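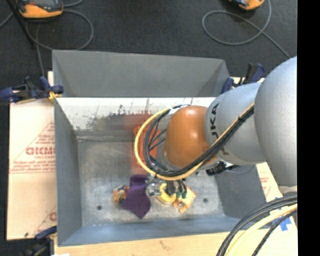
Setting up a bin-picking cell: our house rules, step by step

Bin picking is my favourite job to teach. You tip a mix of odd things into a metal box, ask an arm to fetch them out one at a time, and find out very quickly how good your cell really is. Over two years at the Ferdale workshop we have boiled our habits down to a set of rules that everybody follows before the first pick of the day. They cover a single industrial arm, a fixed bin and a mixed load, and you can work through the lot in 30 minutes once you know them.

Please read them alongside your own site's risk assessment and the arm maker's manual. If either is stricter than we are, follow the stricter one!

Before you start

Put the cell in its reduced-speed manual mode and keep it there until step 6. One person holds the teach pendant and that person is the only one who moves the arm. If you want to swap, say so out loud, hand it over, and let the new holder check the emergency stop for themselves.

You will need clamps with soft pads, cable ties, low-tack tape, a marker pen, a torch and the cell logbook.

Step 1. Fix the bin

A bin that creeps by a few millimetres will ruin a whole morning of results, and a bin that tips can do a lot worse. We clamp ours to the work surface at the corners, with clamp pads against the metal. Three clamps is the fewest we accept, and four is nicer if your layout has the room.

Once it is tight, push each wall firmly with the heel of your hand. No movement at all is the pass mark. Then look at where the clamp handles have ended up. They stick out further than you think, and the arm's planned path needs to know about them. Add each one to the collision model as a plain box, a bit bigger than the real thing. I still see people model the bin beautifully and leave the clamps out.

Step 2. Dress the cables

This is the one I get excited about, so bear with me. Cables on the arm need enough slack to let the wrist turn through its full range, but a loop that hangs too low will catch the bin wall the moment you reach for something in a corner.

Our method is simple:

Jog the wrist slowly to one end of its travel and stop. Look at the bundle. Nothing should be pulled tight.
Jog it to the other end and look again.
Bring the gripper down to its lowest planned point in each corner of the bin and check the gap between the loop and the top of the wall.
Tie the bundle where it wants to sit. Don't fight it.

Trim the tails of the ties flush – a sharp tail will find your knuckles sooner or later. Thin wires near the wrist deserve a look of their own, with the torch, at the start of every session.

Cables on the table are a separate matter. Keep them out of the reach of the moving arm, give them gentle curves, and leave nothing draped over the front where a sleeve could hook it.

Step 3. Protect and mark the surface

If your table panels came with protective paper on, you can leave it on during set-up, as long as it lies flat and the edges are stuck down. Check those edges daily. Lifted paper can foul a gripper or fool a camera.

Use a bright tape for marks that people need to see, and use one colour for one meaning. At Travthorpe, our second site, the same tape once meant both "keep clear" and "camera stand goes here", and you can guess how well that went.

Step 4. Load the bin

Mix your materials on purpose. Soft cloth, a smooth round thing, something blocky, something that tucks under its neighbour: each asks a different question of the gripper. Fabric is the great teacher here. It folds, it hides other items, and it comes up from a different place than the one you aimed for.

Leave out anything brittle, sharp or leaking, and anything heavier than the limit written on your gripper's label. Load with the arm parked and the drives off, every time, including when you are only nudging one item back into place.

Bare metal walls throw reflections, and a colourful object can show up as a soft patch on the wall or floor of the bin. Do one empty-bin capture and one loaded capture before you pick, and compare them. If your software tries to grasp a reflection, turn down the lights before you start fiddling with the settings.

Step 5. Park the pendant and loose devices

Handheld units belong outside the arm's reach, in a place you can get to without leaning over the bin. Coil the spare lead in one wide loop. The emergency stop must be within arm's length of the operator at all times, and if your lead won't allow that, move the operator's position.

Step 6. First picks

Run the first 2 picks in manual mode with your thumb ready. Watch the approach, the grip and the lift, in that order. If all three look calm, clear the area, close the guard and go to automatic at low speed.

Stop straight away if the gripper touches the floor of the bin harder than planned, if a cable rubs, or if an item hangs from the gripper in a way that might swing. Write it down before you fix it.

Keeping the log

We note the load, the number of attempts and every stop. Our last run with the Pekamik planner came to 2,148 attempts, and the notes on the stops taught us far more than the successes did. The log sheet we use was drawn up by our friends at Akbulut and has a column for "what did you change?" – fill that one in even when the answer is nothing.

Page last checked 15 September 2026. The cable section was rewritten in June, so please bin any older printed copies.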